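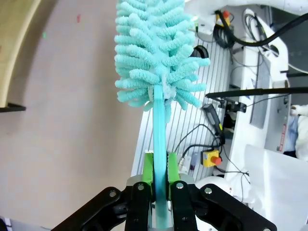 Fiston Traders' Support Scheme
Progress report to the Retamal Fund, second half-year

Print this page | E-mail this page

Filed under: Small Business Finance > Grant Reports

First of all, thank you. When we wrote to you in the spring we were still wondering whether shopkeepers would want help with something as dull as late invoices, and we are very glad to say that they did. Five businesses in Gososberg have now been with us right through from the first visit, and they have been generous with their time and their tea - and with their bank statements, which is a good deal harder to share.

Most of our effort has gone into getting customers to pay on time. We sat down with each owner and went through the sales ledger line by line, oldest debt first. In two cases the terms printed on the invoice didn't match what had been agreed over the phone, so the customer was quite within their rights to wait. Those have been put straight. We also wrote a short set of reminder letters, polite to begin with and firmer by the third, and people seem to like having the words ready for them. 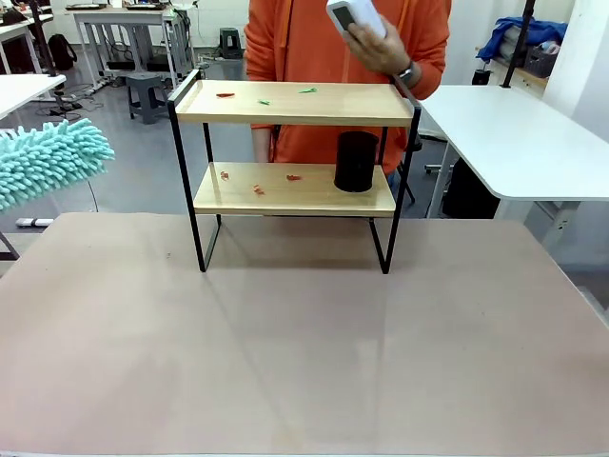

Spending to date

We have kept within the budget you approved. The one change to mention is the 1000 set aside for printed guides, which we would like to move to bookkeeping sessions, as nearly everyone asked to be shown things in person. We have not touched it and will wait to hear from you. The licence for Nelo, the invoicing package, was paid in September and covers all five businesses.

Two owners found Nelo slow going at first, and we gave them an extra evening each, starting at half past six once they had shut up shop. One has gone back to her paper book for daily takings and uses the software only for invoices, and we think that is a perfectly good arrangement.

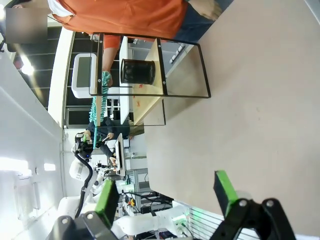
NEXT STEPS

Over the coming months we shall look at supplier terms, beginning with the businesses that pay on delivery and could fairly ask for longer. We would also like to try a simple cash forecast with everyone - nothing grand, just a page that shows when the rent and the VAT fall due. If you would care to come along to a session you would be most welcome, and we can send the dates as soon as the room is booked.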